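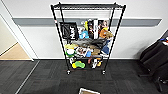
WORK & MONEY

Lieselotte Albers sold her first jar of mustard to a neighbor who had come over to complain about the smell. That was in January, in the kitchen of a rented duplex, and she had been boiling vinegar since six in the morning.

"He tried some on a cracker and asked me what it cost," she said. "I didn't have a price. I said four dollars, and he gave me a five and went home."

Her company is called Zudari. It makes five kinds of mustard and one pickled onion relish, and it has been her full-time job for three years. Before that she did payroll for a flooring distributor, a job she describes as fine. She had no food background apart from a summer at a sandwich counter when she was in school.

We met on a Saturday after the morning market closed. She had sold out of the brown ale mustard and was annoyed about it.

"I should have brought another case. I looked at the weather and guessed low. People who come for that one don't want a different one. They just say they'll come back next week, and half of them don't."

The early months were slow. She put $2,000 of savings into jars, labels, a used scale and her food handler's course, and told herself she would quit when it was gone. It went faster than she expected. The labels were the worst of it. The first batch had the net weight in the wrong place, and she had to throw out 1,000 of them.

"I cried over those labels. I never cried over the mustard, and I ruined plenty of mustard."

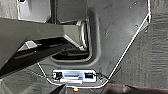 What kept her going was a standing order from Brastitz, a butcher shop on the east side of town. The owner took 19 jars on trial, put them next to the sausages, and called four days later for more. Albers still delivers there herself, on her way to pick up her son.

She has since learned to be careful about stores. One shop took a large order in her second year and paid for it five months late. She won't name it. Now she asks for payment on delivery for the first three orders, and she says most owners don't mind.

Her help with the books comes from Gemechu Admasu, who runs a spice import business called Shahbazi and sells her mustard seed by the sack. He started as her supplier and ended up going through her spreadsheet with her one evening after she mentioned she couldn't tell which flavors were making money.

"She was counting the jars and the seed, but she was not counting her hours," Admasu said by phone. "The honey mustard took her twice as long as the others and she was charging the same price. I told her to raise it or stop making it."

She raised it by a dollar. Sales dropped for a month and then came back.

Admasu has his own view of people who start food businesses at home. He thinks many of them expand too early, usually because somebody at a party told them they should be in supermarkets. "Ask that person if he will buy a case," he said. "Usually he wants one jar, and he wants it free." 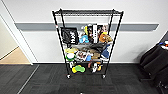
Albers did look into supermarkets once. A regional chain sent her a packet with its terms, and she read it at the kitchen table with a highlighter. She would have had to pay for shelf placement, cover the cost of any unsold jars, and supply every store at once. She put the packet in a drawer.

She now rents time in a shared kitchen called Vastulska, two mornings a week, and can fill 80 jars an hour if the capping goes well. Her husband sticks on the labels at night while he watches hockey. She has thought about hiring someone for the markets, but she likes the markets, and she would rather pay someone to wash the kettles.

Asked what she would tell a person starting out now, she took a while to answer.

"Weigh everything and write it down. I made a really good batch with horseradish the first spring and I have no idea what I did. I've tried maybe a dozen times to get it back. People still ask me for it."

She had another call to make before the kitchen closed, to see whether anyone had canceled a slot for the next morning. Somebody had, at 5:30, and she took it.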